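Dremport to build community solar array on old rail yard

Dremport will get its first community-owned solar array after the city council voted on Wed 8 February to lease the old rail yard on the east side of town for the next 25 years.

The vote was unanimous, and people in the packed chamber stood up and cheered when it was read out. It has been a long time coming! Neighbors first brought the idea to the council four years ago, and it was sent back twice over questions about drainage and the access road.

The array will be built in two stages and should supply 58 percent of the power used by the city's public buildings once it is finished, including both libraries, the pool and the water plant. Any power left over will be shared among households that sign up as members, with the credit showing up on their monthly bills. Renters can join too, and so can people whose roofs are shaded or face the wrong way.

"I've lived in an apartment for most of my life and I never thought I'd own a piece of a power plant," said Lucero Ríos, who spoke in favor of the lease at the meeting. "Now I get to walk past it on my way to work."

A share will cost $50, and each household can buy up to eight. The first 100 shares are being held for residents on low incomes, who can pay in monthly installments. The Dremport energy co-op, which will own and run the array, says sign-up forms will be at the main library and at city hall by the end of the month.

The site itself has sat unused since the freight line moved out to Drastville. Most of it is gravel and old track bed, and the soil was tested last fall. Panels will stand on weighted frames so that the ground doesn't have to be dug up, and the strip along the creek will be left alone and planted with native grasses.

Benedek Szalai, the engineer who drew up the layout, told the council that the flat ground and the nearby substation make it one of the easiest sites he has worked on. The connection to the grid is the slow part. The utility has to replace a transformer first, and that work is set for August.

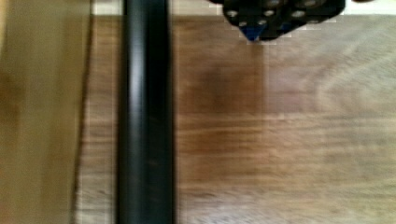

Wood grain on a tabletop.

Not every question has been settled. Council member Nelly Salazar voted yes but asked for a written plan on what happens to the panels when they wear out, and the co-op has agreed to bring one back before building starts. There was also some talk of adding batteries. The co-op would like them in the second stage, if a state grant comes through.

Drastville is watching closely. Its own council has asked for a copy of the lease, and the two cities may end up buying panels together to bring the price down - a great bit of news for anyone who would like to see more of these projects in the county.

The co-op is holding an open house at the main library next month, with maps of the site and people on hand to explain how the bill credits work. Entry is free and kids are welcome.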